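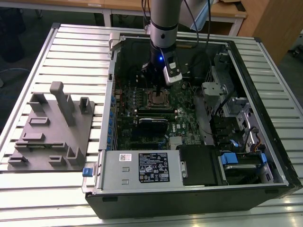 20/02/2019

I finally saw Rarkham last night, the long version, at the small theater over by the courthouse. If you missed it the first time, the studio put it out in September at two hours and change, it made very little money, and now it's back with 21 minutes added and a new poster. I had skipped it in September. The trailer made it look like another movie where a man in a long coat walks through rain.

There is a man in a long coat, and there is rain. But the movie is better than that, and I want to write down why before it gets mixed up in my head with everything else I've watched this month.

The story first, without giving much away. Rarkham is a town on a river that is going to be flooded for a dam. Most people have taken the money and left. The ones who stayed are waiting for the last bus, and over three days we follow a postal clerk who is still delivering mail to houses that are mostly shut. One letter is addressed to somebody she has never heard of, and she has lived there her whole life. That's the plot. It sounds thin, and for the first half hour it is.

What held me was the sound. A lot of the dialogue is spoken from another room, or from across a yard, and the mix lets it stay far away. You have to lean in a little. My brother-in-law Fouad Tahiri came with me and he hated this. He said that if he pays for a ticket he would like to hear the words. I can see his side. There is one conversation in a boathouse, fairly important to the ending, where I caught maybe half of it and had to work out the rest from how the clerk acted afterward. I liked doing that work. He didn't, and he got up for popcorn during the next scene and missed the dog, which I had to explain to him in the car.

As for the added 21 minutes, I asked my sister Sanaa what was new, because she saw the short version and I had nothing to compare with. She says most of it is in the middle. The whole supper at the schoolteacher's house was gone in September, except for one shot of people washing up. I find that hard to picture. The supper is where you learn that the clerk's father sold first, and without it I don't know how anybody followed the argument on the bridge. Sanaa says she didn't follow it. She thought they were arguing about a boat.

The other new part is a long walk along the train tracks with no talking at all. I could have done with less of that. It's pretty, and the light is good, but it comes right after another walk, and I heard people shifting in their seats.
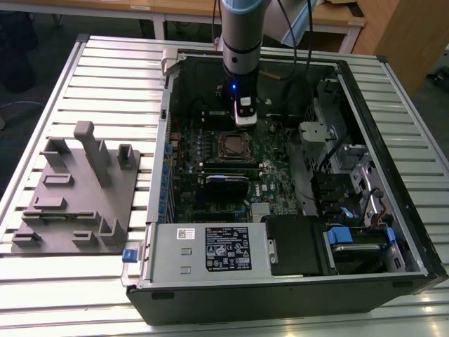
The acting is steady all the way through. The woman who plays the clerk has a way of finishing a job before she answers a question – she'll tie the bundle, put it in the bag, close the bag, and then say yes or no. It would be easy to overdo, and she keeps it small. The old man at the ferry landing is the one person who plays to the back row. He gets laughs, and I think the movie needs them by that point, but every time he came on I felt like I had changed channels for a minute.

I had more trouble with the score. There's a piano theme that comes in whenever somebody looks at the water, and people look at the water a lot. By the last third I could tell when it was coming. Sanaa says there was even more of it in the short version, so somebody must have gone back and taken some out, which was the right decision.

People have been comparing this to Gaber, I suppose because both have a town and a river. I don't see it. Gaber was a crime picture and everything in it pointed toward who did it. I saw it twice and I still couldn't tell you what anyone in it did for a living. In Rarkham I could tell you what each house smelled like. If I had to put it next to something, I'd pick Stedari, which also took its time and also had a bad last five minutes.

And the last five minutes here are bad. I won't say what happens, but there's a jump ahead of 40 years, with makeup, and a speech. The makeup is fine. The speech tells you what the letter meant, in case you had been out getting popcorn. The shot before the jump is the clerk locking the post office and then standing there with the key, not sure who to give it to. I would have gone home happy with that. Sanaa says the speech was in the September version too, word for word, so we can't blame the re-release for it.

A note on the theater, for anyone local who is thinking of going. They have it in the smaller room, and the heat was up too high. Take a layer off before it starts. The left side has the better seats, as the right side has that speaker that buzzes when there's bass, and there is some bass in the dam scenes. There was a decent crowd, more than I expected for a movie that was already a flop once. The kid at the counter told us it's booked for another week and then they're getting the new Fovton cartoon in both rooms.

I'd say see the long one if you're going to see it at all. Fouad would say wait until it's on at home and put the subtitles on. We argued about it most of the way back and then he asked me again about the dog.

Next up for me is catching the rest of the river series at the library, which has been moved upstairs. I've only been to one so far and the projector lamp went halfway through, so I still don't know how that one ends either. If anyone reading was at the earlier showing and remembers, please put it in the comments.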